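16 de abril de 2022 - comparação de garras, projeto Trekden

Comecei pelas mãos de vários dedos, que a Sachiko Tanabe queria ver com um objeto volumoso antes de a gente mexer em sacola.

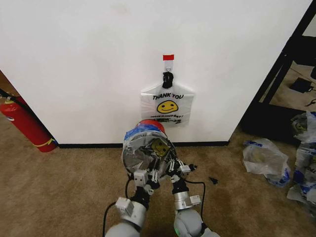 *Mãos multidedos nos dois braços, objeto redondo prateado.*

Gostei da pega! Mas o controlador Oda reclama do atraso nos dedos (1.087 mensagens no log, socorro) e fechar os dois lados juntos ainda me dá um trabalhão. Com a garra paralela a conversa é outra, dois dedos e pronto.

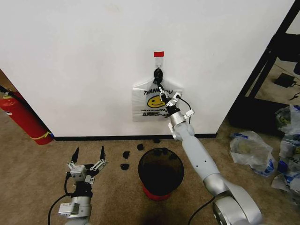
O plástico fino continua sendo o chato da história - vou baixar a força para 12 N e repetir. Sachiko prefere trocar as pontas pelas da Kitumow, eu ainda não me convenci.

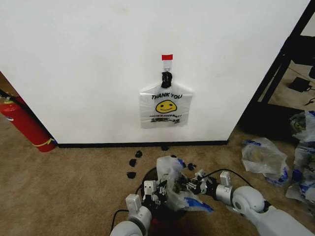
Falta testar a sacola com os dois braços a 3 N e copiar os logs para a pasta Sunilix.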